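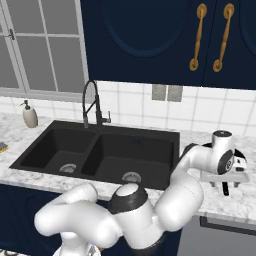 Our practice kitchen, made inside a computer. The white robot arm reaches over the counter beside the sink.

How do you teach a robot arm to help in a kitchen?

At the Trakness shared workshop, we are building a helper arm for the kitchen. A shared workshop is a place where many people use the same tools and the same tables. Before we let our arm work near real plates and real cups, we let it practise in a kitchen that exists only on a screen. Such a kitchen is called a simulation. You can think of it as a video game in which the player is a robot.

Why do we not start with the real one?

A real arm is strong, but it does not know what is hard and what is soft. If the program has a mistake, the arm can push its hand into the counter and break something. In the simulation, nothing breaks. We press one button and the kitchen is again as it was in the beginning. Our first program we started 200 times before we were content with it. With real cups this would be very expensive!

The parts of the arm

Look at your own arm. You have a shoulder, an elbow and a wrist, and between them are bones that do not bend. A robot arm is made in a similar way. The places where it bends are called joints, and the stiff pieces between the joints are called links. In our picture you can find a joint with a black ring in front of the sink. After it comes a long link which goes up and to the right, and then the wrist.

Under the wrist is the gripper. This is the hand of the robot. It is much simpler than your hand, but for many jobs it is enough. Now it holds nothing.

How does the arm know where to go?

The arm does not say to itself "go to the sink". It needs numbers. Every joint gets a number which tells how far it must turn. When all the joints turn together, the gripper travels to a new place. The computer has to find the correct numbers, and it also has to check that the elbow will not knock against the tap on the way. In our kitchen the tap is tall and has a big curve, so it is a good test.

We call our program Kwofie. In February it could only lift the gripper and lower it. Now it can move from one side of the sink to the other. The whole program has 2,908 lines, and many of them are there only to tell the arm when it must stop.

Try it at home

You need 2 people, a table and a plastic cup. One person is the robot and closes the eyes. The other person is the program.

Put the cup on the table. The program may say only short orders, such as "elbow up", "wrist left", "open hand" or "close hand". The robot must do exactly what it hears and nothing more. Can you pick up the cup? Afterwards change places. Please use a plastic cup and not a glass one, and ask an adult to clear the table first.

Words to remember

Simulation: a pretend world inside a computer.
Joint: a place where the arm can bend or turn.
Link: a stiff piece between two joints.
Gripper: the hand of a robot.

The next part will tell how we choose the colour of the cups so that the robot can find them more easily.

Last changed: 08/08/2018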